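I've been meaning to write about the mangrove day at Ferbridge since September, and I kept putting it off because I wanted to do it properly, and then of course properly never came. So you're getting the rambling version, with a cup of tea at my elbow.

Adjoa Owusu talked me into it. She has been going down to the Pistum estuary for years and has a way of making a muddy morning sound like a vacation (she also promised me breakfast, which helped). We met at the boat ramp at 5, in the dark, and I had forgotten my gloves. Lamisi Antwi lent me a pair that were much too big, and off we went in two little boats with the tide still running out. 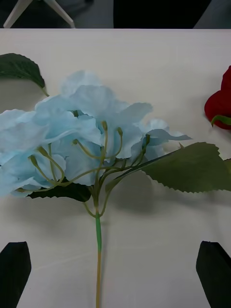

The stretch we were working on is called Sowah Bank. There used to be mangroves right along it, and the older folks in Ferbridge remember the fish being so thick in there that kids caught them with buckets. Most of the trees went when the channel was widened, and the bank has been slumping into the water ever since. Seedlings don't like moving mud, so you have to tuck them in behind the old roots, where it's calmer – slow going, and hard on the knees!

By the time the sun was properly up we had 73 seedlings in the ground, which I thought was wonderful until Lamisi told me, very kindly, that roughly 20 might still be standing next year. Crabs get a lot of them. I was a bit crushed, but she showed me a clump she'd planted back when she first started, taller than both of us now, with tiny silver fish darting around underneath, and I cheered right up again. 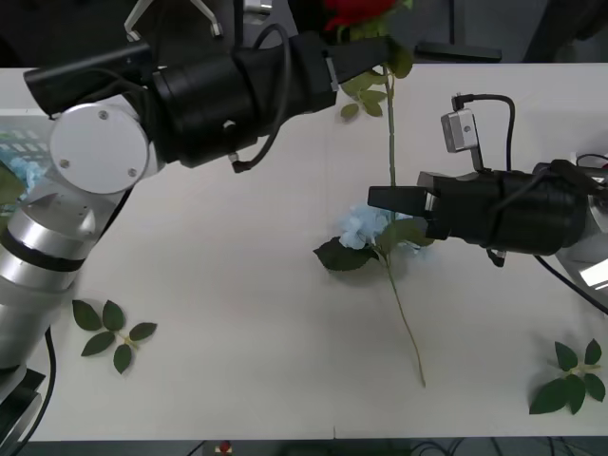

A red rose in the gripper, with more flowers and stems on the table.

We did a trash pickup on the way home and filled 15 sacks, mostly bottles and rope. Adjoa found a whole crab trap with the door rusted shut, and an awfully cross crab still inside it. She pried it open with a paddle and he went off sideways without so much as a thank you.

Next time they're heading over to the Fernisow side, where the water is clearer and you can bring a mask and look at the seagrass after the planting is done. I've already said yes, and I've bought my own gloves. If you're anywhere near and want to come along, leave me a comment and I'll pass your name to Adjoa. Bring old shoes that tie on tight, because the mud took one of mine and I never did get it back.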